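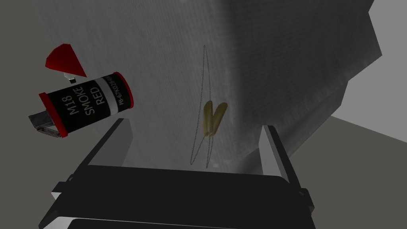
Simulator view from behind the black palm, fingers apart, with a canister marked "M18 SMOKE RED" above the left finger.

Druvetton's gripper trials are run entirely in simulation before any hardware is bought. The test engineer responsible for them would discuss the method but not the price of either candidate, the Etier parallel gripper or the Mostavik.

"We ran 3,000 attempts, split evenly," the engineer said. "The arm controller and the object library stayed the same throughout. Only the gripper model changed."

Etier completed 1,291 of its grasps and Mostavik 1,229 fewer than that would suggest is possible to ignore, in the engineer's phrase, "229 fewer, which is a gap worth chasing". Most of the difference came from thin, flat items.
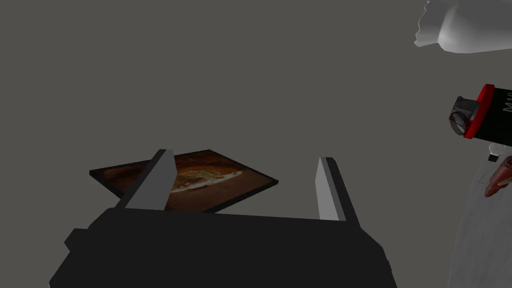
Open gripper in front of a flat square board printed with a picture of a dish.

"A cylinder gives you two sides to close on. A board lying flat gives you an edge and not much else. If the approach is a few millimetres high, the fingers shut on nothing."

Asked about the view from behind the gripper, the engineer said it was good for judging finger spacing and poor for judging height, as the housing hides whatever is nearest. A second, side-on view will be added for the next round, using the Vasiliauskas controller.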